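Prurlow hand-held gripper - set-up guide
Section 5: Fingers won't close, slow close, lost markers

Read this before you put the unit back in use after a fault. Written up by Morena Bellini after the June stoppage, checked by Ettore Zuccaro. Replaces the old page on finger faults, throw that one out.

What went wrong

Unit 3 stopped closing all the way halfway through a cable task. Operator squeezed harder. Don't do that. The linkage pin bent, and the left finger lagged behind the right for the rest of the session. Log showed error 290 the whole time, which the operator had cleared by hand. Every recording after the first 290 had to be dropped.

CAUTION: Error 290 means the two fingers disagree on position. Stop. Do not clear it and carry on.

CAUTION: Keep your free hand out from between the fingers whenever the trigger is live. Pinch hazard, even with the soft pads.

Before you start

Power off, battery out. Small hex key, dry cloth, spare pin from the Sartori kit. Good light. If you don't have the kit ask Primo Cocco, don't use a pin from the older model - looks the same, is a hair too long.

Check and reset

1. Hold the unit upright and let go of the trigger. Fingers should open on their own. If one hangs back, go to step 6.

2. Wipe both pads. Dry cloth only. Cleaning fluid makes the ribs go slick and then cables slide out.

3. Look at the screws in both mounting blocks. Snug, not tight. Over-tightening was the cause of the fault before this one.

4. Check the square marker on each block. Flat, clean, no lifted corners. A marker that's peeling gives a wrong finger width and you wont see it until playback.

5. Battery in, power on. Wait for the steady light. Blinking = not ready, leave the trigger alone.

6. Finger hanging back: power off again, take out the linkage pin, roll it on a flat table. If it wobbles it's bent. Replace it. Never straighten an old one.

7. Run the slow test from the Dremer menu. Set the delay to 1000 ms. Open, close, open. Both fingers need to start and stop together. If they dont, quit here and tag the unit.

8. Open the live view. Both markers have to show, with the fingers open and a cable between them. Check that no part of the cable crosses a marker.

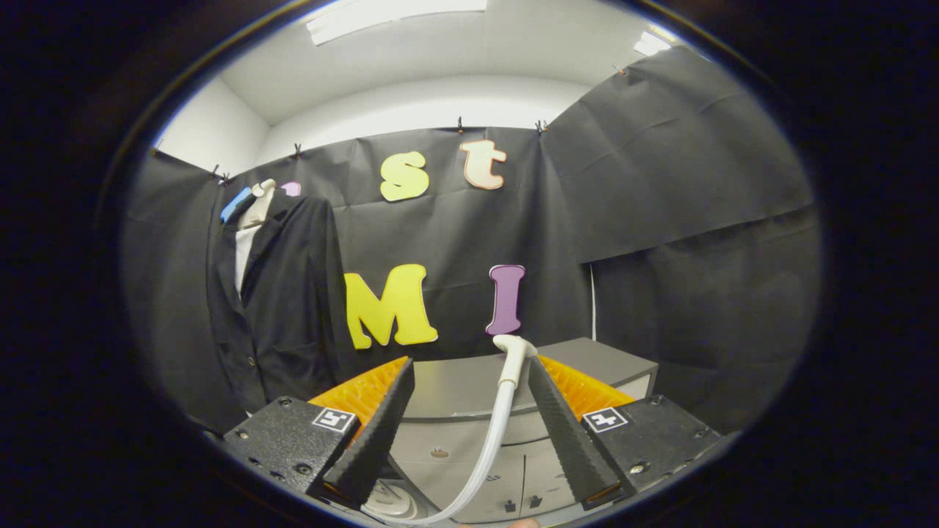
9. Close on the cable gently. Stop at first contact. Repeat 5 times and read the log after each one. Any 290, tag the unit and set it aside.

10. Write the unit number and your initials on the fault sheet. Recordings stay on hold untill Ghizlane Slaoui signs it.

NOTE: Tagged units go on the Stedodari shelf, battery out. Don't swap fingers between units to get one working.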